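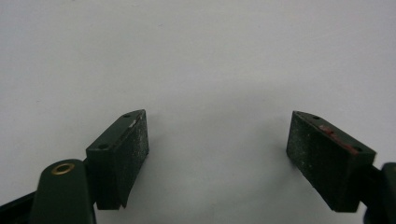

February 6, 2024
Dwayne Delacroix

Estimating finger opening from wrist camera images on a hand-held gripper

1. Background

The Kenport recording tool is a hand-held gripper with a camera fixed behind the fingers. It has no encoder on the finger linkage. Earlier student projects at Tulness took the opening from a potentiometer glued to the trigger, but play in the trigger made the reading differ from the true gap between the pads, mostly near the closed position. The aim of this project was to recover the opening from the camera images alone, in software, so that the planner receives one value per frame with the same time stamp as the picture.

The work covers the image processing, the calibration routine and the interface to the existing replay code, which is called Brurnis. The mechanical design was not changed.

2. Method

Each pad has two round holes in its top face. These are used as natural markers. They are dark, fixed with respect to the pad, and stay in view over the full range of travel in the recordings used here. No printed tags were added.

The processing chain runs as follows. The image is first corrected for lens distortion. Two search regions, one per pad, are placed using the opening estimated in the previous frame. Inside each region the program looks for dark elliptical blobs and keeps the pair whose spacing and direction best fit the known hole spacing. If no pair passes the fit test, the region is enlarged once and the search is repeated. A second failure marks the frame as invalid.

The four hole centres are then passed to a small least-squares solver with a single unknown, the linkage angle. Left and right fingers are assumed to move together. The opening follows from the angle through a lookup table made during calibration.

A constant-velocity Kalman filter smooths the result. Its innovation gate also rejects frames where a blob has been matched to some dark feature of the object being handled. Invalid frames are bridged by prediction for a maximum of 4 frames, after which the output is flagged and Brurnis stops the replay.

3. Calibration

Calibration is done over a plain white surface, with nothing between the pads. The fingers are set to 13 positions using spacer blocks. Each block is removed before the image is saved, with the trigger clamped. The script asks for the block width, stores the hole centres and fits a cubic curve from angle to opening.

A patterned bench top was tried first. The blob detector then found false holes in the wood grain, and two of the positions had to be taken again. With the white background the thresholds could be left at their default values.

Lighting has a smaller effect than expected. Soft shadow on the surface between the pads did not disturb detection, as the shadow is much paler than the finger bodies. The harder case is contrast within the top face itself: the pads are dark green and the holes are only slightly darker. Local contrast stretching inside the search region solved this for all calibration images.

4. Test data

The test set contains 1335 frames from pick-and-place recordings made in October. Of these, 636 were labelled by hand by clicking the hole centres. The remainder were used only to check for dropouts and filter behaviour. Calibration images were kept out of the test set.

5. Results

The visual estimate followed the labelled opening closely over the middle of the range. Errors were largest with the fingers fully open, where the top faces are seen at a steeper angle and the ellipse fit is less stable. Near the closed position it was clearly better than the potentiometer, which continued to move after the pads had met.

Most invalid frames came from motion blur. A smaller group came from tall objects that hid one hole. In that second case the solver could still have run on three points, but the pair test rejects the pad first. This is a fault in the order of the steps and should be corrected.

Surface marks on the top faces caused a few wrong matches in early versions. Adding a limit on blob roundness removed them.

6. Limits and further work

The assumption of equal finger movement fails when one finger is pushed against a fixed object. Solving for two angles is possible with the same four points and needs a second lookup table. The supervisor, Dr Fitzsimmons, has also suggested using the gripping faces as a further cue, given their speckled texture, but no test of this has been made.

Calibration must be repeated whenever the camera mount is loosened. The script does not yet detect this. A check of the hole positions at full opening when the program starts would be enough, and the function for it is in the repository, not yet connected to the main loop.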